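# The Pot, the Towel and the Very Patient Robot

I got to the Somholm lab in May with a bad coffee and a head full of questions, and the first thing Vilja Hirvonen did was point me at a toy kitchen. I loved it immediately! There's a can of Peas & Carrots, a fork with a blue handle, a spoon with a red one, and a backsplash that would look right at home in a beach rental.

What Vilja's team wants to know sounds simple. If you teach an arm a chore by steering it through the motions yourself, how much do you have to change between lessons before it stops memorizing and starts coping? Their method is called Gelley, and the trick is in the shuffling. Every few lessons, somebody moves one thing (just one!) and leaves the rest of the counter alone.

## One thing at a time

The pot and the yellow cloth are the pair I kept watching. Sometimes the pot sits right on top of the cloth, and the gripper has to reach down into it at that height. 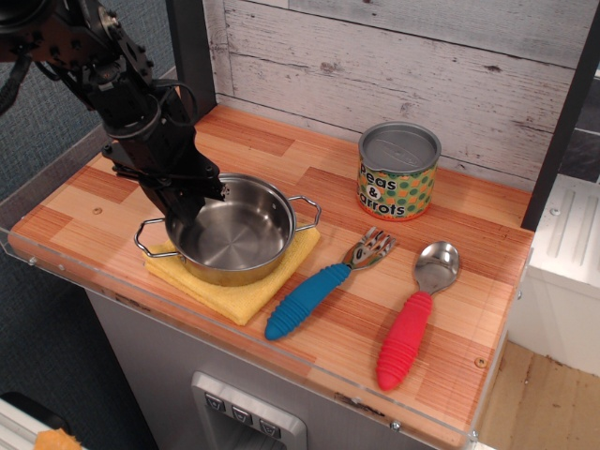
## So does it work?

Ryota Tanabe showed me the numbers over lunch. They recorded 2243 lessons the Gelley way and compared them with 2633 where everything got scrambled at once. The smaller set won. Over 400 test runs the arm trained on it fumbled the pot far less often, and it bothered Ryota enough that he ran the whole test again - 2 times through, same answer.

His best guess is that when only the cloth moves, the arm's software can tell the cloth was what mattered. Scramble the lot and it's anyone's guess. He was careful to say this is one counter and one arm, and he'd like to see it fail somewhere else before he believes it.

With the towel flat in front of the pan, it's a different lesson, and the can and the cutlery are still there to be ignored.

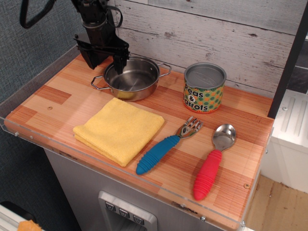
*Words by Rekha Chettiar*

I asked if I could have a go at steering and was terrible at it. Vilja kept my attempts anyway, in a folder marked "guests." Next on the list is a drawer, then a faucet, and she's dreading the faucet.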